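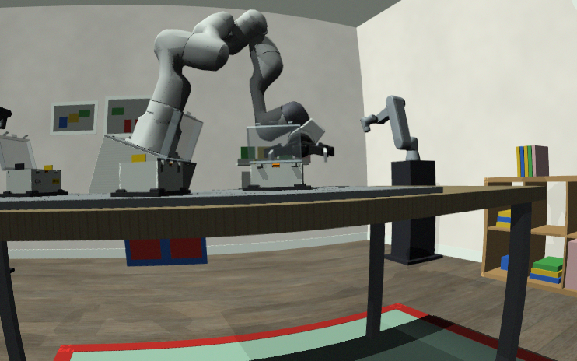

Speckled top, light brown edge band.

2023-08-05

Bench day, such as it is on a Saturday! The old top has to come off before November and I've been putting it off, mostly out of fondness (it has every ring from every tea I ever made on it).

Tried the Torex oil on offcut 2 this morning. Lovely colour, but it stays tacky far longer than the tin promises and it picked up every bit of fluff in the place. Offcut 5 had the Multolia wax over bare wood – dries quickly, smells of oranges, marks if you so much as look at it with a wet mug. I like it anyway.

Weighed the brackets while I was waiting. The short ones are 303 g and the long one is 1014 g, so I'm using the short ones and that's that.

Edge band: Zaidi can do the light brown but want a drawing first, with the corners shown properly. Must measure the back wall again, it bows in near the radiator and I never wrote down by how much.

If you borrow the fine sanding block, please put it back in the drawer! Oil rags are drying flat on the line outside, leave them there.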